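Counting demonstrations is a poor way to describe a manipulation dataset, and I would like our field to stop leading with it. The Pravley collection was written up as 1621 demonstrations of bimanual work on household electrical parts, made with hand-held grippers. That figure says how long people stood at the table. It says very little about what a policy trained on the material can be expected to do.

My objection began with a small result. We trained two versions of the same policy, one on the full set and one on 532 demonstrations chosen for variety in the first approach to the object. Cable handling was the test task. The smaller set did no worse on any measure we had agreed beforehand, and on regrasping after a slip it did better. I do not claim the result is general. It does suggest that many of the remaining demonstrations were near copies of each other.

Part of the trouble is where an episode is taken to start. Under the Lozano protocol, which we followed, recording runs from the moment the operator is ready. A good share of the data is therefore open jaws and a pale background, with no object in view at all. 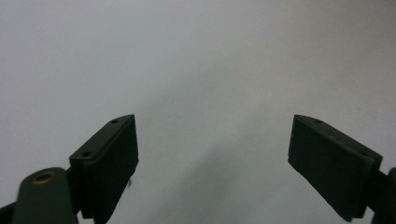
Boonsong Paisan objects that such stretches are useful, that a policy has to learn what to do when it sees nothing of interest, and that trimming them moves the fault from the dataset to the first second of deployment. He would keep every idle frame and lower its weight in the loss.

I accept half of this. Idle frames should stay in the archive. They should not be counted as manipulation, and at present they are, both in hours and in episodes. Weighting in the loss is a private matter between a group and its training script; the published total is what other people plan their work around.

The second trouble is the wrist view itself. It is very good at the geometry of a grasp and weak at nearly everything else. A flexible object makes this plain. The cable leaves the power strip, crosses the table and passes behind a finger pad, and from that view alone the policy must guess where it goes next.
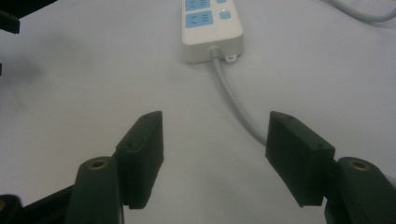

One reader of the draft replied that occlusion is the normal condition of handling anything, that people manage it by touch and memory, and that a method which needs a clear view of the whole cable will not leave the laboratory. Add history to the input, the reader said, and leave the cameras alone.

We tried history. With the Sulent encoder, a longer window helped when the hidden part of the cable stayed still and hurt when it moved, as one would expect from a model that fills gaps with old evidence. A second viewpoint at head height helped in both cases - and it needed only 77 demonstrations with the extra view before the difference was clear.

The head view has a further use that I think is underrated. It shows both grippers together with the whole object, so the relation between the hands can be read directly.

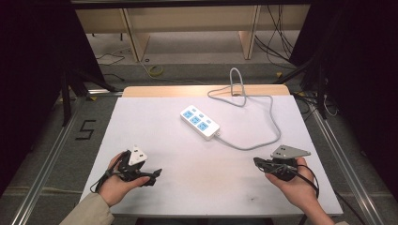
In wrist-only data that relation has to be recovered from two separate tracks, each with its own drift. For rigid parts the error is tolerable. For a cable held at two points, a small error in the distance between the hands is the difference between slack and tension, and the policy learns an average of the two.

The cost is real. A head camera must be calibrated against the grippers, it moves with the operator, and it ties the data more closely to one room. The Revon group left it out for these reasons, and their collection is easier to extend than ours. If the target is pick-and-place with solid objects, I would do the same.

For flexible objects I would ask authors to report three things before any total: the share of each episode spent in contact, the number of distinct first grasps, and the views available at each step. Our own figures under the second heading are not flattering. By the clustering we use, the full set contains 400 distinct first grasps, and most of them occur in the subset of 532. We should have known that before we booked the second month of collection, and the check would have taken an afternoon.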